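Bench notebook, hand evaluation
June 2019 (Saturday, and yes I came in anyway)

Quiet building, heating off, radio on. Picking up from where Laine and I left it on the Studano hand. For anyone flicking through: this is the trial unit with the soft glove option, on loan through Krūmiņa, and they want a yes or no out of us before the loan runs out. Margus wants a yes or no as well, but he wants it with a price next to it.

First job was the wrist adapter. The one in the box has the right bolt circle and the wrong dowel, so I've turned the dowel down and it now goes in with a thumb push. Folasade, if you take it off, the small shim stays with the hand, not the arm! I've put it in a bag with a label. Cable comes out on the awkward side and I had to re-route it under the forearm clamp, two loose turns, otherwise it pulls tight when the wrist rolls past halfway.

Software next. The Ivamton driver they send with it is fine once it's running, but it does sulk if you power the hand after the arm. Arm last, always. I lost most of an hour to that before I found Birutė's note on the inside of the cupboard door (thank you Birutė, please write these things in the book). Grip force is set as a bare number from nought to a hundred with no units anywhere in the manual. I emailed Sarmīte at Krūmiņa to ask what it means in newtons and she's passing it on.

Started with the foam blocks and the mugs, same as we did with the Amar gripper, so we can put the two side by side. Blocks no trouble at all. Mugs good by the body, poor by the handle, and the Amar was better there, I have to say, though it costs us a tool change for anything flat. Then on to cloths, the bit I'd been looking forward to.

Cloth runs: 77 picks tried, 73 good. I'm calling it good if the cloth comes up and stays up for the whole lift, no matter how ugly the bunch. Of the misses, three were the thumb skating over the top without catching and one was me with the wrong height typed in, but I've left it in the count so Margus can't say I've been tidying. Force at 9 for the thin stuff. I tried 5 and it let go at the top of the lift more often than I liked, so those were warm-ups and aren't in the figures.

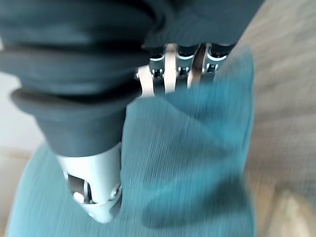
The glove is the part of this kit I'm least sure about paying for. It's an extra on the quote and the rep made a great deal of it keeping fluff out of the works. Fair enough for the back of the hand and the palm, and I like the bellows folds, they ought to give it room to flex. But with the thumb and fingers pinching up the teal ribbed cloth, the finger joints are bare metal linkages pressed right down into the fabric, and the thumb tip is open too, with the pin sitting there inside the cut-out. So the bits closest to the lint are the bits with no cover on them. I'd want to know whether they do fingertip sleeves, what they cost, and what they'd do to the pinch.

Questions gone to Sarmīte: sleeves, newtons, whether the glove can be washed, and how long a replacement thumb takes to arrive. Laine reckons we should ask for the loan to be stretched as well. I've asked.

Still to do: towels, the heavy stuff, and a long unattended run once somebody can sit near it. Hand is parked open, arm is off, key in the usual drawer. Please don't move the table, I've taped the feet.

Workshop notebook pages | Contact the bench team | Back to top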